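Pattern and Repeat: notes for session 4
Poppy Haslam

Last updated: March

Search these notes Go

These notes cover what I meant to say in the session, which differs a little from what I said. Bring tracing paper next time. Not baking paper.

1. What a repeat is

A repeat is the smallest piece of a pattern that, laid out again and again, gives you the whole thing. Wallpaper depends on it, and so do the people who hang wallpaper, who will tell you at length about the 77 cm drop they once had to match up a stairwell.

A mirrored pattern is the laziest sort and often the most striking. You draw half, flip it, and go to lunch. Bold black on white hides nothing, so any wobble at the fold will show.

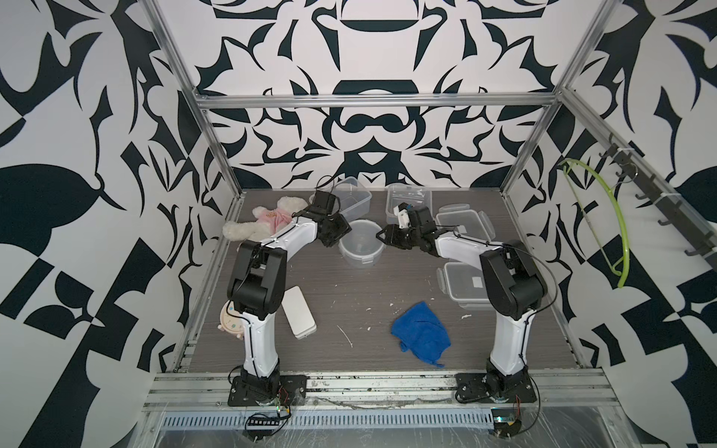
2. The trouble with symmetry

Put a mirror line down the middle of any curvy shape and people start seeing faces. Masks, bowls, beetles, a disappointed uncle. Sombat Kaewsai spent a whole term on a leaf design called Saengthong and was told by everyone who saw it that it was a very nice owl. 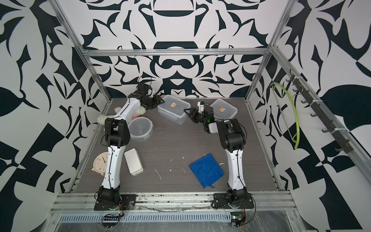 You can fight this in two ways. Shift every other column by half a drop, which breaks up the line the eye wants to follow, or make the shapes along the fold so dull that they refuse to become anything. The first is more work. The second is harder than it sounds.

3. Scale

Students nearly always draw too small. A motif that looks generous on the page turns to gravel on a wall. Pin your drawing up, walk to the far side of the room and squint – if it has gone grey, start again, bigger.

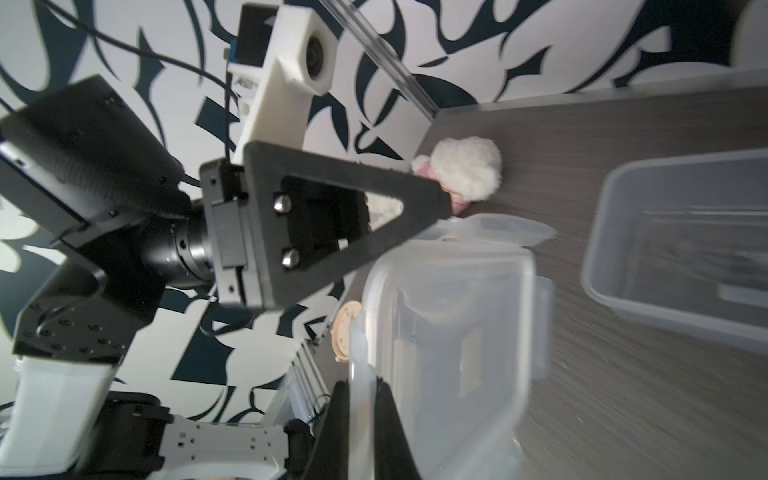 Furniture matters too. Most of a wall ends up behind something, and a pattern that only works when seen whole will spend its life behind a bookcase. My own Inomora print had up to 126 leaves in a repeat, and I doubt its one buyer has ever seen more than 5 of them.

4. For next time

Draw one motif and repeat it three ways: straight, half-drop and mirrored. Same motif each time, please. Keep the tracings flat in a box with a lid that shuts, as rolled ones spring back during the crit and take the tea with them.

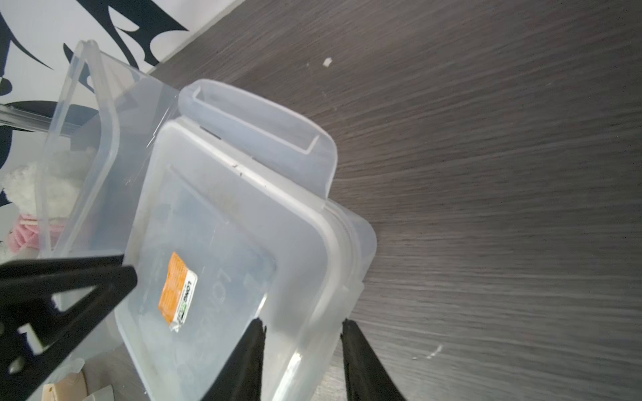
5. Reading

The Skaltura sample book, first half only. The second half is borders, and we'll get to borders when we're all feeling stronger.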